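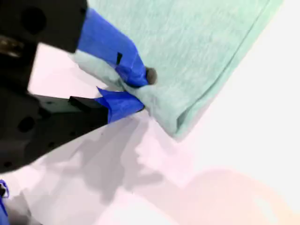
When should an episode be thrown out? Drop it if the operator touched the cloth by hand, if the arm stopped on a fault, or if either camera lost more than 2 seconds of video. Everything else stays in, including failed grasps, which get the label "miss".

Wivex Cloth Handling Set: recording rules

Maintainer: Weronika Tokarz, Girkbridge
Status: in use at the Boersma and Brundandale benches

Contents

The set holds over 4000 episodes of a two-finger gripper picking up and moving cloth. Of these, 600 are held back for testing and are not in the main download. Please don't train on them.

Fingertips

Painter's tape on the tips is allowed. Blue is the default at both benches. Change it at the start of a shift or when it tears, and write the change in the session log. Don't swap tape in the middle of a batch. Other coverings need a new gripper ID.

Work surface

Use a plain, light surface and wipe it down before recording. Shadows from the arm are fine. Leave exposure fixed for the whole batch, even if part of the surface comes out very bright.

Grasps

Start on a corner or a hem. Close slowly and hold before lifting. If the cloth bunches up in the grip, carry on and tag the episode "bunched". Don't reset.

Safety

Hands stay outside the marked area while the arm has power. The stop button must be within reach of the person running the session. Test it before the first episode and log the time.

Known problems

A batch of 135 episodes from Brundandale has no tape entries in the log. They are marked "tape unknown".
Older Boersma files use "slip" where newer ones use "miss".

Changes to these rules go through Weronika. Open an issue and name the section.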